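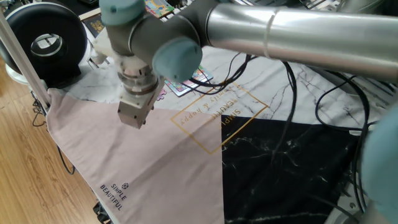

Chapter 6. Mounting and Wiring the Tool End

A gripper adds mass at the worst possible place. Every gram bolted past the wrist is carried by all the joints behind it, and every millimeter of added length multiplies the load on the last two. The tool end should therefore be laid out before the base is fixed and before any motion is programmed. In the arm at the head of this chapter, the gripper hangs from a stack of cylindrical parts, with a grooved metal ring adapter between the upper mount and the gripper body and a small white 3D-printed bracket on one side. A stack of this kind is easy to build up from parts on hand, but it uses reach. The distance from the wrist flange to the fingertips must be measured on the assembled tool and entered in the controller as the tool offset.

The work in this chapter follows the build made by Bit-na Min and Sanaa Ragab at the Dundport shared workshop, beginning in July. Their arm was bought used and without a tool. The gripper was a Stevo unit with a mass of 540 g, and the adapter and bracket brought the total to 800 g. Readers with a different arm should substitute their own figures in each calculation. The method does not change.

6.1 Payload and Offset

The rated payload of an arm is given at a stated distance from the flange. Beyond that distance the usable payload falls. For the Dundport tool, the center of mass lay 200 mm from the flange, well outside the value assumed on the data sheet. Min's first test moves tripped the joint current limit on the second axis, and the acceleration setting was cut by half before the test was repeated. Section 6.4 works through the same case on paper.

Printed brackets are acceptable for locating a part. They should not be the only thing holding the gripper to the arm.

6.2 Cable Runs

Cables fail at the wrist more often than anywhere else. Leave a service loop at each moving joint, long enough for the full range of travel plus 2 cm, and tie the cable to the link between joints. A plain cable tie on the forearm, as in the opening photograph, is sufficient for a light cable — it should be snug enough to stop sliding but not so tight that it flattens the jacket. Slack lying on the table must be kept outside the swept area of the tool. Gyu-bin Nam, who wired the second Dundport arm, marked that area with tape on the bench and moved each joint by hand to its limit before applying power.

Before continuing, confirm the following:

Tool mass, including adapter and fasteners
Distance from flange to fingertips
Distance from flange to center of mass
Slack at each joint, checked at both limits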